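Last updated: Wed 26 June

Ticket 655 - Changed bank details on Rocha invoice, suspected mailbox break-in
Status: open, waiting on vendor
Priority: high (accounts payable asked for urgent, see entry 3)
Systems: Vondmont company mail, Evico payment portal, Varnis mail filter

Entry 1. As reported
Accounts payable at Vondmont received an email that looked like it came from Rocha, our packaging supplier. It said Rocha had moved banks and asked that all open invoices be paid to the new account. The email sat inside a real thread, under real messages from May, with our order number in the subject line. The clerk updated the supplier record in Evico and released one payment. Rocha called two days later asking where the money was.

The clerk's note on the ticket says "we have been hacked." Maybe. All we know at this point is that somebody knew what was in that thread, and the thread has two ends.

Entry 2. First actions
Froze the Rocha supplier record in Evico so nothing else can go out to the new account. Called our bank's fraud desk from the number on the bank's own site and asked for a recall. They took the details and gave us a case reference. They would not say how likely a recall is, and I would have trusted them less if they had.

Reset the clerk's mail password, signed out all sessions, and saved the sign-in logs before touching anything else. Told the clerk not to delete the message and not to reply to it. It had already been forwarded to four people with "is this real??" on top, so there are now several copies with the headers stripped. The original is safe in the clerk's inbox and I exported it from there.

Entry 3. Priority
Asked to mark this urgent. Left it at high. Urgent pages the network team at night and there is nothing for them to do here. The money part is with the bank and the portal is frozen.

Entry 4. Varnis reply no. 1
Opened a case with Varnis asking why the filter passed the message. Reply came back in 15 minutes, which is fast enough that I doubt a person read the headers. It said the message "passed all authentication checks" and that the likely cause was "end user compromise on the customer side." It linked to a page about choosing strong passwords.

I don't see how they got there. Passing authentication tells us the sending domain was allowed to send it. It says nothing about our user. Sent the full headers again and asked which domain they had checked.

Entry 5. Headers
Went through them myself. The visible sender is Rocha's normal address with the normal domain, spelled right. I expected a lookalike with a swapped letter and there isn't one. The reply-to address is different. It goes to a free webmail account with Rocha's company name in front of the @ sign. So anyone hitting reply would be writing to a stranger, and the mail program only shows the name.

The signature check passes for Rocha's real domain. The message went out through Rocha's real mail service. Either someone was signed in to a Rocha mailbox, or Rocha's sending setup is open to somebody who should not have it. I lean toward the first, but leaning is all it is until they show us their logs.

Entry 6. Our own side
Before telling Rocha it's their problem I wanted to be sure it isn't ours. Checked the clerk's mailbox for the usual things:

Forwarding rules: one, and it moves the cafeteria newsletter to a folder. Left alone.
Hidden rules: none returned.
Delegates: the shared payables mailbox, which is expected.
Connected apps: calendar and phone mail, both old.
Sign-ins: office and home, same two devices as always.

The logs go back 14 days on our plan. The thread is older than that. So "no sign of a break-in" means no sign in 14 days, and I would like whoever copies this into a report to copy that part too. Someone could have been in and out in May and we would not see it.
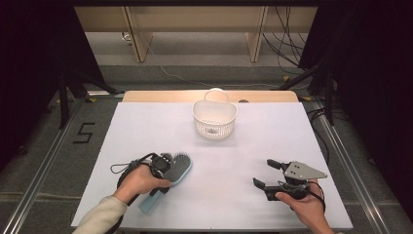 Light blue hairbrush in the left gripper, right gripper beside it, white tabletop.

Entry 7. Call with Rocha
Called the number on an old paper invoice, not the one in the email signature. Good thing, too - the signature in the fake message has a phone number that differs in the last digits. Accounts payable said they had "called to verify." They had, using the number in the email. A polite person picked up and confirmed the new bank.

That changes my view of this a fair bit. Someone was waiting by a phone. The supplier change form says "confirm by phone" and does not say which phone. The clerk followed the form. I have asked that this be written into the report in those words, as the first draft I saw said "staff failed to follow procedure" and that is false.

Rocha's office says their mail is fine and that they "have antivirus." Asked if anyone had looked for forwarding rules on their side. They said they would check with the outside company that runs their computers.

Entry 8. Evico
Evico's sales page says the portal catches changed bank details before money moves. Asked support why it did not. The answer, after three rounds: the feature is there, it is off by default, and when it is on it sends a notice to the person who made the change. In our case that would have been the clerk, who knew about the change, having just made it.

Asked if the notice can go to someone else. Yes, on a higher plan. Asked if a second approver can be required on the current plan. Support said no. I found the setting under Roles, not under Security, and turned it on. It works on our test supplier: the change stays pending until another user signs in and approves it. Tried approving it as the same user from a different browser and it refused, so that part seems sound.

Sent Evico a note that their support answer was wrong. No reply to that one.

Entry 9. Varnis reply no. 2
A different agent this time, and a better answer. They agree the message came through Rocha's real mail service. They also say the filter can tag messages where the reply-to domain doesn't match the sender, and that this tag is "recommended." It was not on in our account. It is not in the setup guide we were given either. I have the guide, I searched it.

Turned on the tag for the payables group only. Half our newsletters and the payroll service use a mismatched reply-to, and if everyone sees a yellow banner on every second message they will stop reading it by Friday. Payables gets fewer of those. Will look at how often it fires before going wider.

The agent also offered a trial of the advanced package, which would "have stopped this attack." Asked them to run our saved message through it and send me the result. Waiting.

Entry 10. Rocha writes back
Rocha's outside company found a rule in one of their sales mailboxes. It moved anything from our domain into the RSS folder and marked it read. It has since been deleted, and nobody took a screenshot or noted the creation date. I asked for sign-in logs and was told the password has been changed so the problem is solved.

I don't accept that yet. A changed password does not end sessions that are already open unless someone ends them, and it does nothing about an app that was given access. Sent them the same list I used in entry 6 and asked for a yes or no on each line. Also suggested they warn their other customers. It would be odd if we were the only one.

Until I have those answers, email from Rocha about money is treated as unverified. Orders and delivery times are fine.

Entry 11. Bank and police
The bank says the receiving bank has been contacted and part of the money may still be there. "May" is their word. No amount given. Finance filed the police report and an online complaint with the federal intake site, and both numbers are in the finance folder.

Someone forwarded me an ad for a recovery service that promises to get stolen transfers back for a fee up front. Please don't. These outfits go looking for people who have just been robbed. Added the sender to the block list.

Entry 12. Requests to close
Asked whether this can be closed now that "the hack is fixed." No. What is done on our side: supplier record frozen, second approver on, reply-to tag on for payables, change form reworded to say the call goes to a number already on file from before the request. What is still open:

- Rocha's yes or no answers, and logs if they have any
- Varnis test result on the saved message
- Bank recall
- Longer log retention for our mail (quote requested, seems high for what it is)
- A look back at every supplier bank change since the start of May, in case this was not the first one

The last item is with accounts payable. I asked them to call each supplier on the old number and not to send an email asking if the earlier email was genuine. One had already gone out that way. We are ignoring whatever answer comes back to it and calling instead.

Next check: when Rocha answers, or when I get tired of waiting and call them again.

Contact the service desk | Copyright Vondmont | Back to top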